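Grandholm Center for Household Practice
Thread, 9 posts

1/9
This month the Center is sharing its guidance on sorting and storing small items in open bins. The advice applies to workshops, classrooms, pantries and home offices. Questions may be left as replies.

2/9
Begin with the bin, before any item is placed in it. Empty it fully, wipe the floor and corners, and check the side panels for sharp edges. Scuffs are a matter of appearance and do not call for replacement.

3/9
Choose a flat floor for items with flat sides. Bars, blocks and boxes sit steadily on it and can be lifted from either end. Ribbed or rounded floors are better kept for cloth, rope and soft goods.

4/9
Assign one kind of item to each bin. The Plosbridge branch reviewed its supply room in September and found 33 bins with mixed contents. These were sorted again over 2 afternoons, and 245 items were returned to their proper places.

5/9
Leave space between pieces. A bin filled to the rim is slow to search, and the lowest layer is seldom used. One layer is preferred wherever shelf space allows.

6/9
Set the bin on a firm, level tabletop while sorting. Members with wooden tables may wish to lay a cloth under a metal bin before sliding it. Bins should be lifted with both hands when moved to a shelf.

7/9
Reddish-brown bars on the flat gray floor of an open metal bin, with room left between the bin walls for sorting. 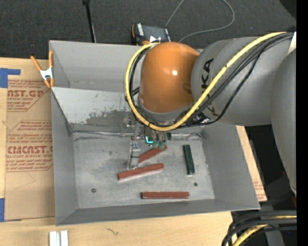

Grandholm Center | Storage and Sorting Section

8/9
Bars laid at different angles may be left as they are during sorting. Once the count is complete, turn them to face the same way and place the longest against the back panel. Record the total on the bin card, with the initials of the person who checked it.

9/9
The printed guide is available at the Kennedy Street desk. Members who need bin cards should write to Florence Ouellet, Storage and Sorting Section. The next thread will cover labels.

Replies

Huw Humphreys: Does the single-layer rule apply to deep bins as well? Ours are the older kind.

Ginette Fraser: We picked up our cards this morning. Thank you to the section.

Rosaire McKinnon: Please include something on labels for metal surfaces. Paper ones keep coming off.

Recent threads
Caring for wooden tabletops
Shelf heights for shared rooms
The Maditz card system: 103 sample entries
Packing a supply room for a move

Contact the Center | Copyright Grandholm Center for Household Practice | Back to top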